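Day two with the Zovico trial. I got in at 7:40 and the license server was already up, so I lost no time there. Yesterday it took most of the morning and two calls with Réjean Sawatzky before the key went through. He is their support person for our region and he picks up quickly, I will give him that.

The package is a simulator with a library of tabletop tasks that you run against your own control policy. McKinnon wants a yes or no from me by the end of March. The basic plan comes with 300 task variations and the full one with 738. We are on the full one until the trial ends. I set up a batch of 300 runs before coffee, all on the kitchen table set, with the Franka arm and our grasping policy from last fall.

Loading the policy was easier than I expected. The joint order matched ours. The gripper command did not — theirs runs open to closed and ours runs the other way, and the manual has one line on it in an appendix. I wrote a small wrapper and moved on.

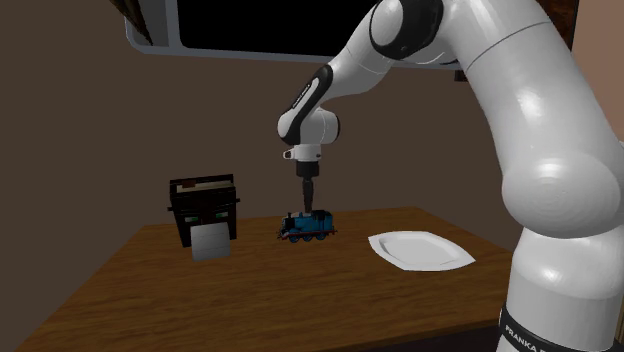 Tondel came by before lunch and asked if the physics were any good. I said I could not tell yet. Contact is what I care about, and I want to see how the solver behaves when a finger presses on something that can roll or tip. The default friction values look high to me. I changed them in 3 of the task files and will compare tomorrow.

The viewer is fine. Lighting is flat and the walls are plain, but our policy was trained on worse. What bothers me is the log format. Every run writes its own folder and there is no summary file, so I spent an hour on a script to pull out the end states. Réjean says a summary export is planned. I wrote that down as "not available."

Price is still the sticking point. Platen costs less per seat and we already know it, but its object library is thin and we would end up modeling things ourselves again.

Left the batch running at 5:30. Need to ask McKinnon if the second workstation is free tomorrow, and renew my parking pass.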